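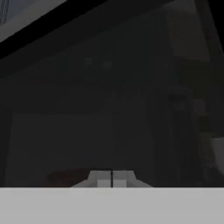

Thảo Phan asked that the June roster go back to two baggers per open lane at the Tustville store, as queues at Penero Road had grown after the cut to one.

Quang Hầu (chair) noted the request. The 26 part-time positions are funded to the end of June only.

1. Previous minutes, 26/03/2021
Accepted without change.

2. Staffing
Weekly hours at Tustville are capped at 1250. Actual hours were 1409 – the excess was charged to relief labour. Q.H. to ask Bustolau head office for a revised cap. No change to lane staffing until a reply is received.

3. Long-service recognition
Gift cards replace the annual dinner. Budget $2000, unspent balance to carry over. T.P. asked if casual service counts toward the total. Referred to payroll.

4. Rotich loading dock
Dock closed for resurfacing. Dairy and produce deliveries to use the east door – pallets not to be left in the corridor.

5. Other business
None.

Comments (2)

marlee_k: Does item 3 cover people who moved over from the Rotich store?

Deb: Payroll told me yes, if there was no break in service. Still waiting on the cap.

Bustolau Grocers Staff Council | Contact | © 2021 | Back to top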